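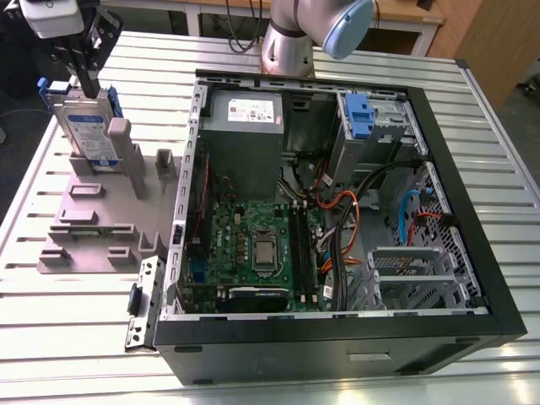 Zavent Trirkex drive caddy, 3.5-inch: review

Posted February 9, 2023

The Trirkex is a plain plastic caddy for one 3.5-inch hard drive. Zavent sells it singly or in packs of 2, in blue only. I bought four packs in December for a set of older desktop towers whose original caddies had cracked at the corners.

Fit

The drive goes in by flexing the sides outwards and seating the pins in the side holes. No screws are needed. Two of my eight were tight on the first fitting and needed a firm push at the rear pins. All of them hold a drive without play once seated. The front of the drive label stays uncovered, so serial numbers can be read without taking anything apart.

In the bay, travel is smooth for most of the distance and stiff over the last few millimetres. The Darwish caddies I used before were looser throughout and rattled in two of the cases. I would check the width of the bay before ordering, as the tolerance is small and the maker gives only one figure for it on the packaging.

Use on the bench

With the tower on its side and the panel off, the caddy can be gripped by its top edge and lifted with one hand. It also stands upright in a slotted holder. My printed plate, grey, with slots and low guides, was drawn for bare drives, and I had to open the slots slightly to take the extra thickness. Anyone using a similar plate should measure first.

A slotted aluminium table suits this work well enough, though small screws do find their way into the channels. I keep a tray for them.

Noise and wear

I fitted a Fluslow rubber pin set to half of the caddies. Those drives were quieter at spin-up in the same case, by ear only. The pins cost extra and I would call them optional.

One caddy was put through 300 insertions by hand. The latch arms had whitened a little at the bend by 161, and there was no further change up to the end. The clip force felt the same throughout. I did not test at raised temperature.

Faults

The moulding line along the lower edge is rough on three of the eight and catches on a cloth. A light pass with a file removes it. The instruction sheet shows the pins the wrong way round.

Verdict

Good fit, simple to handle, poor instructions. Recommended for towers with standard-width bays. Four out of five.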